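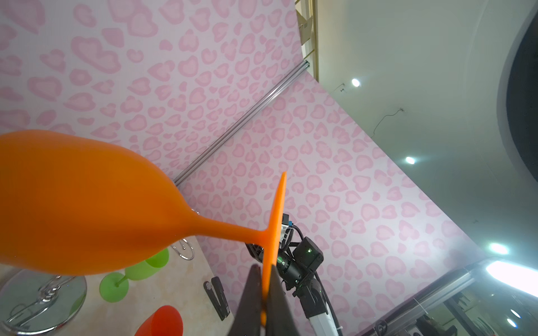 Stiltholm Home Forum > Kitchen and Table > Storage and Display

Thread: Hanging plastic wine glasses on a curly chrome stand, do you bother?

lizelle_e
Posted Fri 31 March
Hello everyone, long-time reader, and I think this is only my second thread, so be gentle with me. My sister cleared out her house in February and I came home with a box of plastic goblets, the orange and bright green ones we used for every cookout when the kids were small, plus one of those chrome glass holders with the twisty stem and the hooks curling out of the top. I adore it. My husband says it looks like something from a hotel lobby, and he doesn't mean it kindly.

My trouble is that I can't settle on how to load it. I've been sliding the glasses in by the stem so they hang from the hooks, but they're so light that they swing every time I brush past, and if I fill one side before the other the whole thing starts to feel tippy to me. I've tried all the orange on one side and the green on the other, and I've tried mixing them up like a fruit bowl.

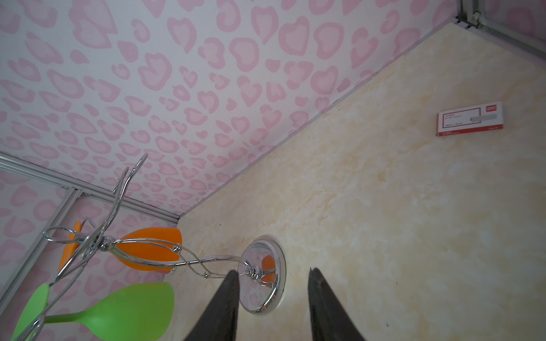 The lower ones are where I get fussy, because once the top is full I'm fishing around underneath with my wrist bent backward trying to find a loop, and I nearly always knock a neighbor. So do you load from the bottom up? Do you leave it out all year, or only for company? And is it silly to display plastic at all? I'd love to hear how other people manage theirs.

RashaK
Oh, I love this question, and no, it isn't silly! I have had one of these holders since my first apartment (bought at Rowbotham, the old store on the corner, not the one by the highway) and I load it bottom first every single time. Lowest hooks, then up, and I turn the stand as I go so that I'm always working on the side closest to me. I also do opposite sides in pairs — one here, one straight across — and then it never gets a chance to lean.

As for the colors, mix them! Orange and green together look like a summer afternoon. My mother kept hers strictly sorted and it always looked to me like a store display.

ElieQ
I'm going to be the grump. I had one of these for years and ended up giving it away. They collect dust in places a cloth won't reach, and the chrome shows every fingerprint, especially that round shiny foot. Plastic glasses go in a cupboard, stems up, done. Mine take up half a shelf and I never have to think about them.

And I don't agree about pairs either, Rasha. The balance comes from the base. If yours leans with plastic on it, the base is too light or the table isn't level. Put a level on the table before you go rearranging everything.

RashaK
Elie, you are welcome to your cupboard, but mine is full of casserole dishes! And I did check my table, thank you. It's the table in my breakfast nook and it's flat as can be. Pairs still work better.

najwa.z
Can I come in on the cleaning side? I rent out party ware with my cousin, and I wash more than 100 plastic stems on a busy weekend. What I've learned is to dry them completely before they go on any kind of hook. A wet bowl will drip straight down onto the base, and then you get spots on the chrome, and then you're polishing again. I stand mine up on a dish towel overnight and hang them in the morning with my coffee, and it's a nice little job that I've come to look forward to.
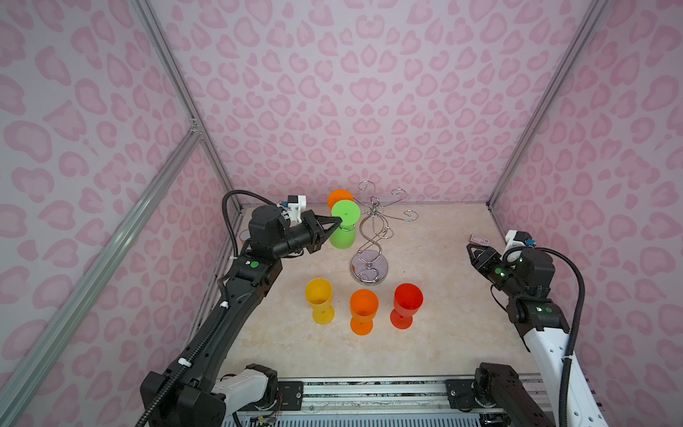 I pick them up low, too, with my fingers where the bowl meets the stem, and guide the foot in from there. If you hold a light glass only by the rim you can't feel where the bottom end is going, and that's when it catches a hook. It sounds fussy written down but your hand gets the idea after a few.

For dust, a soft makeup brush gets into the curls beautifully. I paid 80 cents for mine in a bargain bin. Elie, I would have mailed you one.

ElieQ
Okay, the brush is a good idea. I still like my cupboard.

Iara Godoy
What a cheerful thread. I'm on Lizelle's side about leaving it out! Mine lives on the sideboard all year and gets loaded for birthdays. The cat, Dodo, has opinions about anything that swings, so I keep it pushed well back against the wall, and between parties I only hang a few on the high hooks where he can't bat at them.

One thing I'd add is to look at the hook ends. A friend found a rough spot on hers that was scratching the plastic, and a dab of clear nail polish took care of it.

lizelle_e
You are all so kind. I went and tried it Rasha's way this afternoon, bottom first and opposite sides, and I got the lot on without knocking a single one, and then I took them all off and did it again to be sure. I also put a level on the table, Elie, and I'm sorry to say that you have a point, so there's a folded bit of cardboard under one leg now.

I'm keeping the colors mixed. Najwa, do you dry yours upside down or right way up? I've had rings on the towel.

najwa.z
Upside down for the first hour, then flip them so the air gets in. And change the towel when you flip!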